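Toast for Two

My aunt's flat in Gusdale came with a kitchen table that nobody could get through the door. It must have been put together in there, I suppose, before the cupboards went in, and when she left me the keys she left me the table too. Tan top, thin white lines all over it in squares, like a page from a maths book. She used to say she'd paid 600 for it and would have to be buried under it.

I moved in on 26th May with two bags and my daughter, who was four and had opinions. Her first opinion was that the table was a town. Every square was a house. She put her blocks down on it and told me who lived where, and I wasn't to put my tea on the post office.

"Where am I supposed to have breakfast, then?" I said.

She thought about it and gave me a bit by the wall.

So that's how we ate, that first summer. I'd make the toast (one side always went darker than the other, the toaster was my aunt's as well) and carry it over the rooftops while she shouted directions. Left at the school! Mind the pond! The pond was a scratch. By July there were more scratches, so I dare say the town had a river by then, and a smudge she called the fog, which I scrubbed at for a week before I gave up and let it be weather.

Duygu Kırmızıgül from number 20 came up one morning to ask about a parcel and stayed for two hours. She'd known my aunt well, much better than I had. They used to have breakfast together, the two of them, before Duygu went off to open up at Duman, the café by the bus station.

"She did it on the blue plates," Duygu said. "Have you still got the blue plates?"

I hadn't even looked. They were at the back of the low cupboard behind a fish kettle, wrapped in pages of a catalogue, and I washed them and put them out while she told my daughter about the old days. My aunt had a cat called Jido who slept on the table in the sun and wouldn't shift for anyone. You just had to put the toast down next to him and hope.

"Which house did he live in?" my daughter wanted to know.

Duygu looked at all those squares. Then she leaned over and touched one near the wall -- very definite about it, as if she'd posted letters there.
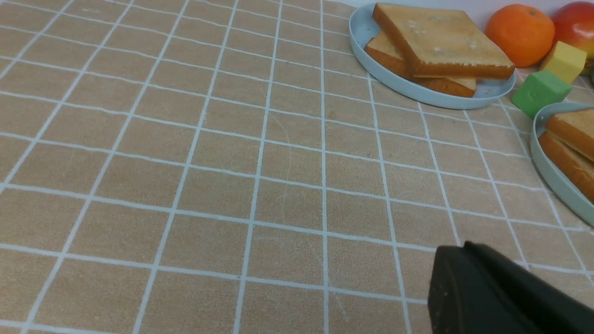
What do you have with toast when the butter's run out?

Fruit, in our house, an orange each or half an apple, and a bit of honey if the lid will come off the jar.

That was my aunt's rule, Duygu said, and she peeled hers in one go and left the peel on the town hall. My daughter allowed it. She doesn't allow me.

After that Duygu came up most mornings. She'd knock with her elbow, holding her coffee, and my daughter would be on her chair already, moving a block along so there was a way through for the visitors. I bought a second chair, then a third. I never did get round to measuring the door.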